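Print this page | E-mail this page

Gallery: collecting gear-handling examples at Vatbridge

Vatbridge has been recording examples for the Nwachukwu gear-sorting project since October. The aim is a learning system that can pick loose steel parts off a soft surface and set them down where they are wanted, without a program written for each part. To get there it needs a large number of recordings of the job being done by a person steering the arm, and most of our time goes on making those recordings and checking them.

A recording is called a run. Each run covers one part, from the first move of the arm to the part being let go. The operator works from hand controls at the next bench, and what gets saved is the view from the wrist, the joint positions and how far the fingers are open. A written label is added afterwards, giving the part, the starting layout and whether the run was completed.

Set one was recorded with single gears, well spaced. It has 118 runs in it, of which 93 were kept. The others were dropped for ordinary reasons: the operator stopped halfway, the saved file had a gap in it, or the label did not match the part. A dropped grip is not a reason to throw a run away. Those are kept and marked, as the system also has to learn what a poor grip looks like and what to do next.

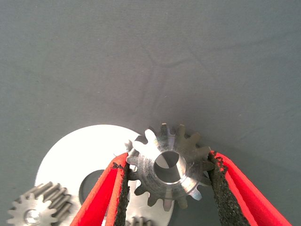 Set two has parts lying close together or on top of one another. These runs take longer. With a single gear the operator can come down from almost any side, but with a pile there may be only one gap wide enough for both fingers, and finding it is a large part of the skill we want recorded. Operators are asked to go in at a steady pace and not to nudge the pile about beforehand unless the layout sheet says so.

Bright metal gives us some trouble. A flat part under the lamp can come out almost white in the wrist view, and then its edge is hard to tell from the edge of whatever is lying against it. We tried a matt spray on a few parts and gave it up, partly because it wore off and partly because the parts at the other end will not be sprayed. The lamp is now moved between sessions so that the glare does not always fall in the same place.

The cloth is there to stop parts skidding. It also creases, and early on the creases were smoothed out before every run. We no longer do this. A system trained only on flat cloth was thrown by the first fold it met, and went for the shadow instead of the gear.

Finger pads are looked at every 40 runs and changed when the grip starts to slip. Pad changes are written in the log with the run number next to them, so that anyone using the data can see which runs were made on old pads and which on new.

Each operator does a session of around 5 layouts before handing over. Tired hands show up in the data as small corrections just before the fingers close, and these are hard to take out later. Changing over more often has helped. It also means the set holds several ways of doing the same pick, where before it leaned heavily on one person's habits.

Labels and file handling are done in Vodine. It flags runs with missing frames overnight, and somebody goes through the list in the morning. The checked runs are then copied to the training machine at Wilivmont, where the models are built. Wilivmont sends back a short note on which layouts the current model does worst on, and those go to the top of the next week's sheet. At present the list is mostly small gears leaning against larger flat parts.

Set three will add a second task, placing the gear on a peg after picking it up. The pegs have been made but the labels for a half-seated gear have not been agreed, so recording has not started. Until then the bench is being used for more of set two, mainly the crowded layouts.

Related items
Gallery: building the hand controls
How we label a run
Notes on lamp positions, set one
Changing finger pads: bench guide
Vodine overnight checks explained

Contact Vatbridge | Copyright Vatbridge, all rights reserved | Back to top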